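Teaching the arm to pick up a control box: how I record a set of demos

If you've got your arm and headset paired already (if not, go back to the Sondus setup page first, I'll wait), you're ready for the fun bit – showing it a job by remote control.

The job here is simple. Reach in, take hold of a push-button control box, lift it, put it back down on the mat. I called my set Plivelex, and I wanted 258 good goes before training anything.

1. Sort the table out before you touch the controls. Put a padded mat in the middle and keep everything you want handled on it. I leave other electrical bits round the outside on purpose, so the robot learns to ignore them. Do keep the path of the arm clear, though!

2. Do 2 slow practice runs with recording switched off. Your hands need to get used to the lag, and it's a lot less annoying to fluff a grab when it isn't being saved.

3. Start recording, wait a moment, then bring the hand in from the side. I come in from the right with a finger over the top of the box and another against the front. Go gently near the buttons – early on I kept mashing the red one, and had to bin the lot. 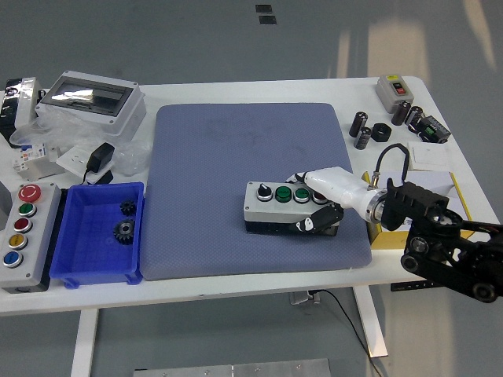 4. Once the fingers are on, stop. Count to 3 in your head. That little pause makes it much easier to find the moment of contact later, and my grips got steadier as soon as I started doing it.

5. Lift straight up, a hand's width or so, then lower and let go. Back the hand out the way it came. If you drop the box, stop the recording and mark it as a fail (I keep the fails in their own folder, they're handy for testing).

6. Between goes, move the box a bit. Turn it, slide it towards you, push it further back. My first batch had it in nearly the same spot every time and the trained arm was hopeless anywhere else.

Take breaks! My steering goes wobbly after half an hour and it shows in the recordings.

When you've got your set, run the Nultska checker over it. Mine flagged clip 701 in an older batch for a frozen wrist reading, and I'd never have spotted that by eye. The Barros export settings are on the next page.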